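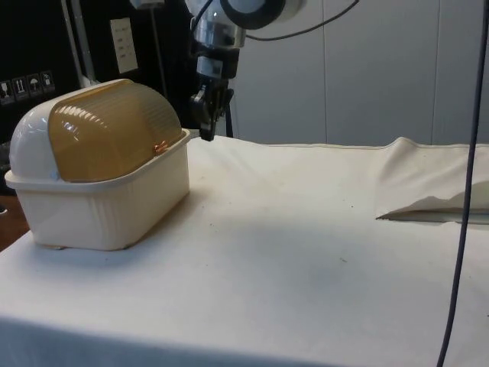 Right, I've been promising an update on the bread box job since December, so I'd better get on with it. For anyone who missed the first thread, I'm trying to get the arm at our shared workshop to open a roll-top bread box, let go, and close it again, without shoving the thing off the table or crushing the lid. That's all. My daughter thinks it's the least impressive goal a grown adult has ever had. The hard part is the knob, that little coppery one near the right-hand end of the lid, just above the rim. It's tiny, the plastic round it is shiny and ridged, and the fingers have to come down past the back corner of the box without clipping it.

The arm is driven from the Duvum control board I bought secondhand, running Arkerlow for the motion planning. I'm on my 13th version of the script and I've saved all the old ones, mainly out of spite.

The routine as it stands:

1. Come down to the waiting pose, fingers pointing straight down and just above the cloth. I check the cables by eye before anything else moves.

2. Go up, across, and down onto the knob with the fingers tilted. Straight down was hopeless for me, the tips kept skating off. Close slowly until the current rises, then stop.

3. Follow the curve of the lid up and over to the left. It hinges at the left end, so this is an arc and you can't fake it with two straight lines (I tried, it makes a horrible creak).
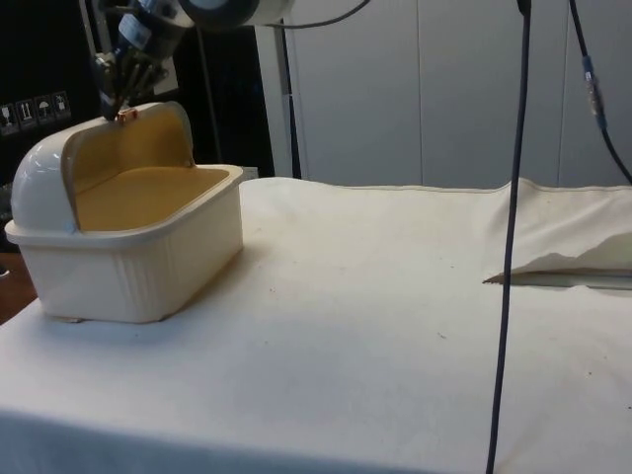 4. Pause for 2 seconds, then open the fingers and back away along the same tilt. If I back away straight up, the lid comes with me.

5. Close it. Ha. See below.

Closing is where I'm stuck. Going back along the same arc in reverse ought to do it and it nearly does, but the last bit before the rim goes wrong more often than I'd like, either stopping short or pressing down too hard. I've put 200 attempts in the log so far and I'd love some ideas before I do any more!

pipandtonic
Replied:
Lovely to see this moving along! Have you thought about just letting go early and letting the lid drop the last bit? I did that on my pedal bin project and it saved me weeks. Gravity is free.

kettle_drum
Replied:
Please don't drop it, it's a plastic lid and you'll crack the hinge end sooner or later. What you want is some give in the fingers. Are you holding position all the way down, or are you letting the arm go a bit soft near the end? If it's holding position then any error in where you think the rim is turns straight into force.

mardybum77
Replied:
I'm with pipandtonic, dropping a bread box lid a centimetre is not going to hurt it. People do it every morning half asleep. I think we all get a bit precious about force control on here.

kettle_drum
Replied:
People have squidgy fingers and they don't do it 200 times in a fortnight.

Marsh_Wiggle
Replied:
Different question. Is that cloth fixed down? If the box creeps even a little each go then your rim isn't where you left it, and the closing move would be the one that suffers. I'd also flatten out that folded bit on the right while you're there, or one day it'll catch on something and take the box with it.

ovenglove_ollie (original poster)
Replied:
Oh. The cloth is not fixed down. It's just draped over the front edge and left to get on with it. I've been blaming the Duvum board for weeks! I'll find some clips tonight.

kettle_drum, it's holding position all the way. Arkerlow does have a soft mode but I've been scared of it since it let the arm sag on me. Which setting do you use?

kettle_drum
Replied:
Only soften it in the up and down direction and keep the other two stiff. Start the soft bit after the lid's past the halfway point. The sagging is nearly always the gripper weight being set wrong. Weigh the thing with its bracket and the cable that hangs off it, type in the real number, and try again with nothing in the fingers.

ivone_batista
Replied:
Hi all, Ivone Batista from the Kurnholm workshop, we've got a similar setup with a biscuit tin. Two things. We put a strip of the Goossens non-slip matting under the cloth as well as clipping it, and the creeping stopped. And I disagree with following the same arc back. We shut ours by letting go of the knob, closing the fingers and pushing the lid from behind, low down. Much less fussy about where the rim is.

mardybum77
Replied:
Pushing from behind is basically dropping it with extra steps though?

ivone_batista
Replied:
A bit, yes! But it's dropping it slowly.

ovenglove_ollie (original poster)
Replied:
Weighed the gripper on the kitchen scales. Bracket, cable and all it comes to 2956 grams, and I had it in the settings as an even two kilos, which I think I typed in on day one as a placeholder and forgot. So that'll be the sag, then. Clips are on the cloth, matting is ordered. I'm going to try kettle_drum's soft setting with the weight put right, and if it still jams I'll have a go at Ivone's push. Sorry pipandtonic, not dropping it yet.

pipandtonic
Replied:
I'll be here when you're ready :)

Marsh_Wiggle
Replied:
Could you put the log up when you've done the next lot? I'd like to see whether the misses all drift the same way.

ovenglove_ollie (original poster)
Replied:
Will do. Give me till the weekend, the matting's coming by second class post.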